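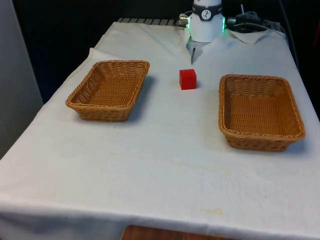
Raili Pesonen wrote to the list to ask whether the two baskets count as one object class or two, and whether "left" and "right" are meant from the side of the person who reads the notes. They are one class, named basket. Left and right are always as you see them in the overview picture.

Baskets and Block, part of the Zevico tabletop set
README, version 3

What is in this folder

The folder has 92 short recordings of one small red block and two woven baskets on a white table. Each recording comes with an overview picture, a close picture and one line of text with the task, for example "put the red block in the left basket". The text lines were written by Ngọc Từ and corrected by Tadhg Ó Gríofa.

The objects

basket: rectangular, woven, tan-brown, with a braided rim. Two of them are used, and at the start they are empty.
block: red, solid, with flat faces. In the notes it is sometimes called "cube". Please treat both words as the same thing.
table: covered in white. It has no label of its own. 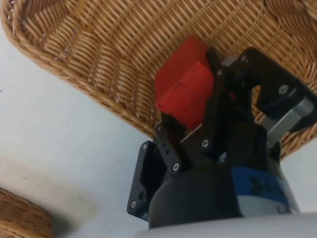
Fig. 2. Red block held, with parts of both baskets in view.

How the notes are written

We label a basket also when only a part of it can be seen. A small piece of rim in a corner is enough. The shadow of a basket is never included in its outline. The gaps in the weave are counted as basket, although the background comes through a little.

Known problems

In over 3 recordings the words "left" and "right" were exchanged by mistake. Hậu Diệp is repairing them and the list is in the file changes.txt. The colour of the baskets may look warmer in the close pictures, so please do not use it to decide which basket is which.

Questions can go to Orathai Thongsuk. Please give the recording number in the subject line.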